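Are machines ready to tidy our homes? I wrote a short thread on this, because my cousins ask me every holiday. I work in a small shop, I am not an engineer, so please read it as the opinion of a person who does the chores. 1/12

30 March 2024

First, the floor. The floor is solved, more or less. My Hikik vacuum goes under the sofa and comes home again. In four years it has been stuck many times, but it has never broken anything. If somebody tells me that robots can do housework, I say yes, this one. 2/12

Dishes are also solved, if you accept that the dishwasher is a machine and that you must fill it yourself. Filling it is the real chore. I have not yet seen a machine I would trust with my mother's glasses. 3/12

Now the difficult part: soft things. A shirt has no fixed shape. A pillowcase neither. The same is true for a bag of crisps, and this surprised me when I started to read about it. 4/12

In our shop we sell snacks in small bags. On the list we have 1,843 different articles and a big part of them is soft, shiny and light. A new colleague learns to put them on the shelf in one morning. I have never had to explain how hard to squeeze. 5/12

For a machine this is exactly the question. Squeeze too little and the bag slides out. Squeeze too much and you sell crumbs. And the bag is different at the top, where there is air, and at the bottom, where the food lies. 6/12

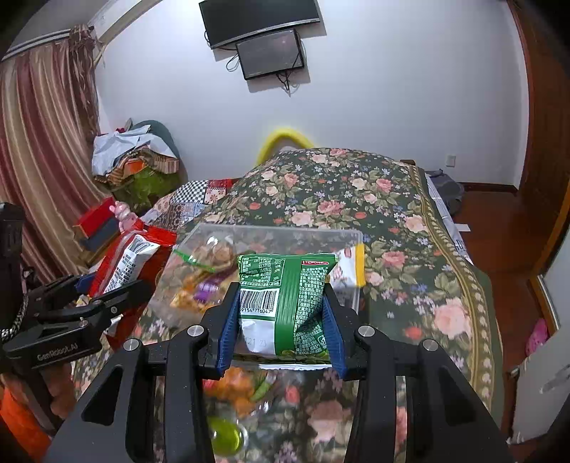 Snack bag between two ribbed blue pads, storage box with more snacks behind it. On a quilt, which is also soft.

Look at the plastic box. For me this is the honest test of tidying. The snacks inside are all mixed, the wrappers are clear or coloured, and they lie on each other. My eye finds the purple one at once. A camera must first decide where one packet ends and the next begins. 7/12

The quilt makes it harder again. A table stays where it is. A bed gives way when you press on it, so the thing you want to take goes down a little with your hand. I make my bed every morning and I never thought of this before. 8/12

A firm called Lau wrote to our shop in May last year and offered a shelf-filling arm. The price was too high for us, and the arm wanted every bag to stand in a tray, facing the front. Who puts the bags in the trays? We do. So we said no, thank you. 9/12

My friend's warehouse took the Clandus system for boxes, and there she is content. Boxes are stiff, they have corners, they come in three sizes. She says it can move 1,000 of them in a shift without complaint. When one box is open at the top, a person must come. 10/12

So my answer for today: floors yes, boxes yes, soft packets sometimes, a child's bedroom no. I would pay for a machine that can empty the shopping bag and put everything in the right cupboard. Even slowly, even at night. 11/12

Somebody asked me under the last thread if I am afraid for my work. A little, yes. But yesterday I spent half an hour looking for one price label which had stuck itself to the back of my jumper, and I would like to see the machine that finds this. If you have one of these shelf arms in your own shop, please write me how it does with small bags. 12/12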